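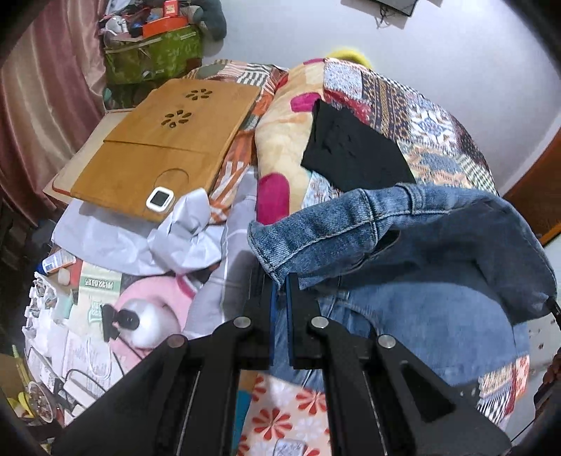
Oltent 20 folding drying rack – review after a whole winter of use

Score: 3 out of 5. Would buy again, with grumbling.

Writing this fast because the kids are back at four and I promised Mwende Obura I'd get it up before she orders one. She's been asking since March. Sorry Mwende.

So. We live on the third floor, no yard, no balcony worth the name, and the dryer in the basement belongs to the building and eats quarters. Also shrinks things. Also somebody keeps taking other people's stuff out and leaving it on top of the machine in a pile. I gave up on it. Everything we own now gets dried in the back bedroom on a rack, and a rack that gets used every single day needs to be better than the ones I kept buying.

History, quickly. First rack was a no-name from the discount place, lasted until one of the rods popped out and never went back. Second was the Nastano, the tall skinny tower kind with wheels. Hated it. More on that below. Third is this one.

What it is

Flat wing style rack. Two legs that cross in the middle, a center section, a wing that flips up each side. 20 rails total, thats where the name comes from. Steel, with a white coating. Folds to something you can slide behind a door or under a bed. Plastic feet, plastic hinge covers, little plastic sock clips along one side which I pulled off the first day. They snag everything.

Comes assembled except for the feet. You push the feet on. One of mine was tight and I ended up soaking it in hot water for a bit and then leaning on it. No instructions for that in the box, just a sheet with drawings. Fine.

Setup

Open the legs, flip the wings, swing out the wing supports and hook them under. The supports are the annoying part. They hang loose until hooked and they'll get your knuckles. You get used to it. My husband has not gotten used to it and swears at it every time.

There's a lock on the center joint. Use it. I skipped it for the first week and the whole thing did a slow split on the floor with wet towels all over it.

How much it holds

A full load from our washer, which is a normal size top loader. That's shirts, underwear, kid clothes, couple of towels. A load that is all towels, no. A load that is all jeans, sort of, see below. Sheets have to be folded over and turned halfway through, or you lose the whole rack to one fitted sheet.

The box says it takes two loads. Maybe if you have very small clothes.

Jeans

Ok jeans get their own section because that's what people wrote in about last time.

Denim is the test for any rack. Heavy when wet, thick at the waistband, and the pockets stay damp for ever. On the Nastano I'd hang them over a rail and the rail would bow and then slide down to the next notch. On the Oltent they stay put. The rails on the center section are noticeably stiffer than the ones on the wings, so jeans in the middle, t shirts on the sides.

What works for me:

Turn them inside out before they go in the wash and leave them inside out.
Shake them hard. Really snap them.
Hang over two rails, not one, waistband on one rail and the knees on the next, so there's a gap for air.
Flip after lunch.
Pull the pockets out. All of them. The coin one too if you can get a finger in there.

Done that way, a pair I hang at breakfast is ready to fold by the next morning in winter with the radiator on. In summer with the window open, same evening. Hung over a single rail it's a day longer and you get that hard crease line across the thigh. If you already have the crease, a damp cloth and an iron, or just wear them, it goes.

Kibet Magesa downstairs hangs his by the ankles with clips so the weight of the waist pulls the legs straight. Tried it. It does work, legs come out nice. But you need height for that, and this rack doesn't have it, they drag on the floor. If that's your method get a ceiling line.

Versus the Nastano

The tower takes less floor. That's the one thing in its favor. Stand it in the shower tray, stack the clothes up, close the door. For a studio I get it.

But the air doesn't move through it. Bottom tier was always wet. The top tier dried first and the stuff underneath just sat there smelling. Wheels locked badly on tile and not at all on wood. And every tier has its own hinge, so more things to break, and they did. The middle tier dropped on one side before we'd had it a year and after that it was a place to pile towels.

It was cheaper. By 20 dollars when I bought, prices move around, check.

Versus the Mfinanga

Havent owned this one. My sister has it. Wooden, accordion style, looks lovely in a hallway, and she's very happy with it. I used it for a week when I was house sitting and found it wobbly with anything heavy on the top bar, also one of the dowels had left a faint brown mark on a white pillowcase. She says that stops once the wood has been used for a while. Could be. I'd use it for hand wash and sweaters and that's about it.

Problems

Rust. There it is. The coating chipped on one rail where the wing hits the leg when you fold it, and within a couple of months there was an orange spot. It got on a dish towel before I noticed. I put a wrap of white electrical tape on it and that has held so far. I've seen other people say the same spot so I think it's how the thing folds. Tape it on day one.

Feet. One has split, the tight one, so that may be my fault with the hot water. The metal end now touches the floor and it scratches. Put a felt pad under it.

Wing tilt. If you load one wing and leave the other empty it leans. Doesn't fall, but it leans enough to make you nervous. Load both sides as you go, a bit here, a bit there. My kids can't remember this and I've stopped expecting them to.

Color. Only white, and the white shows everything. Wipe it down every so often, mostly dust and lint, comes off with a damp rag.

Customer service

Wrote to them about the split foot. Got an answer from a Nivaldo Pimentel who was polite and quick and said they dont sell feet separately but he'd see if there was a set in returns. Two weeks later an envelope came with a pair of feet in it, wrong size, for the bigger model. Wrote back. Nothing yet. Will update if anything shows up.

Half a point for trying.

Damp room stuff

Since people always ask in the comments. Yes, drying indoors puts water in the air. We open the window at the top for a while after hanging, door closed, and wipe the sill. Had a bit of mold in the corner behind the wardrobe the first winter and moved the wardrobe out a hand's width from the wall, has not come back. A small fan on low aimed under the rack does more than turning up the heat. Don't aim it at the clothes, aim it under. We have an old Oden desk fan, loud, works.

Spin twice. If your washer lets you do an extra spin do it, costs nothing much and you'll save hours. I can't say this enough to people. Obadia Mugo wrote in last time to say he'd been blaming his rack for years and it was the spin setting all along.

And don't put the folded pile away right off. Jeans especially feel dry on the outside and then the waistband is cold. If it's cold it's damp. Leave them out on the bed till evening then put them in the drawer.

Who should get it

Families with a spare bit of floor they can give up most of the day. Anybody washing heavy stuff, denim, hoodies, work pants. People who were going to buy a tower, please don't.

Who shouldn't – if you only have a bathroom to dry in it won't fit, open it needs a space a bit longer than a bathtub. Measure first. Also not if you need to move it while loaded, no wheels, and lifting it full is a two person job and one of them will get pinched.

Scores

Holding weight: 5
Folding away: 4
Hinges and supports: 3
Coating: 2
Price: 3

Posted Thu 5 August. Small fix later the same day, I'd written that the wings lock. They don't, they hook. Thanks Gwenaël Moulin for catching it.

Next review is the peg basket, when I get to it.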